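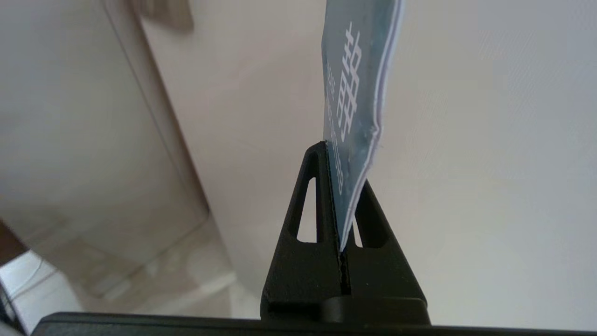
Teal card, white lettering, bowed and wavy on the right side.

January 19, 2026 - Brerdale, paper sort, second go

Carried on with the loose paper from the back of the room. Last time I got as far as the box of cards and stopped. The aim is still the same: everything printed goes in one of the Pullitz folders, or in the tray for flattening, or out.

Cards first. The teal one with the Chinese characters is in poor shape. It has a curl down one side and the white edge looks to be coming apart in layers. I couldn't make out all the small print so I have logged it by colour and the first digits I could read, 235. It goes in the flattening tray with a sheet of blotting paper either side. If the edge gets any worse I'll put it in a clear sleeve and leave it alone.

Total entered in the book so far is 247 pieces, of which 153 are single sheets. The rest are cards, folded leaflets and a few bits of packaging I wasn't sure about. Packaging can be its own heading if there is enough of it by the end.

Sheets next. The ones with tables on them are the worst for curling. Once they start to fan out they won't stack and the tape catches on whatever is above.

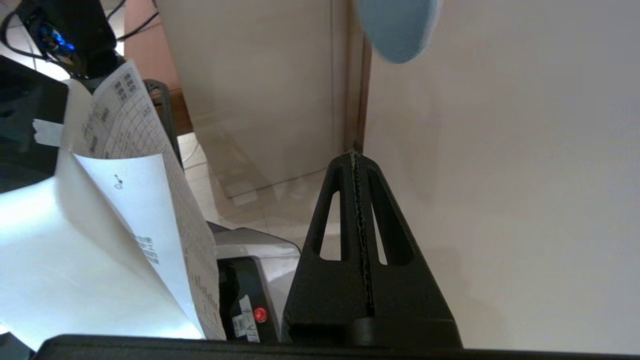

Tried the heavy Clerov board on top of a small pile overnight and it took out most of the bend, though the corners came back up by lunch. Two nights might do it. Don't use the metal rule as a weight again, it left a line.

Tape: leave it on for now. I tested one strip on a scrap and it lifted the surface of the paper with it. Warm air first, then a thin blade, and only on sheets that have no writing near the tape. Anything handwritten gets a pencil cross on the folder so that it is easy to find later.

Folder 84 is full. Started 85. Labels are still the old Ziółkowski ones, which don't stick well to the card folders - press the corners down hard or they are on the floor by the morning.

Folded sheets are slow. I had been opening every one out before logging it, and a couple had split a little along the fold by the time I was done. From now on they are logged folded, with a note of whatever shows on the outside.

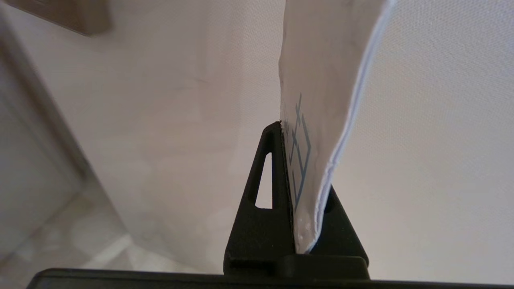

Blue line printing gets its own line in the book. I had been putting it under "plain", which was wrong, and have gone back over the last two pages to correct it.

To do:
more blotting paper
second board, same size as the first
check folder 61, number written twice
decide about packaging
ask whether the May batch was ever logged, can't find it in the book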